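Claltberg Community Help > Home & Hobby Science

Powder sticking in plastic funnel, and is a black cloth any good?

Posted by plokthorpe_shed
9 answers, best 2 shown – 233 views

I've set up a small bench for column work and have two questions. First, powder clings to the wide part of my plastic funnel when I tip it into a small flask. The flask sits in a cork ring so it doesn't roll. Second, is a black tablecloth a sensible cover? I have a clear rack with four holes and two glass columns with stopcocks, and I can't see any of it properly on a pale table. Layout so far:

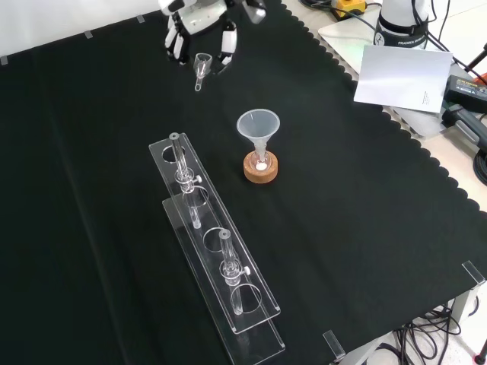
Answers

Grecu
It's static. Wipe the funnel with a barely damp cloth, let it dry fully, then try again. A glass powder funnel is better if you can get one, with a short wide stem. Tap the side gently and don't poke anything down the spout.
I'd also leave a gap between the columns as you have, so you can turn one tap without knocking the other. Check both taps are shut before you fill anything.

tallmugs
just use paper folded in half, works for me

Brusoson
Black is fine for seeing clear glass and white powder. The trouble is creases. A cork ring on a fold will lean, and a tall column in a light rack is worse. Iron the cloth, pull it flat and tape it under the table edge. Keep it away from any flame or hotplate, and take it off altogether if you use anything that stains or burns. Dark grey hides dust a bit better than true black.

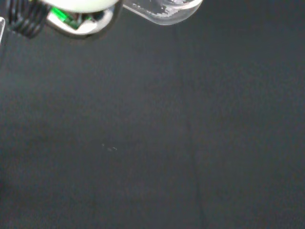
Plain dark cloth over the work area

I wash mine on its own at 2 in the afternoon when the line is free – fluff from towels shows up badly on it.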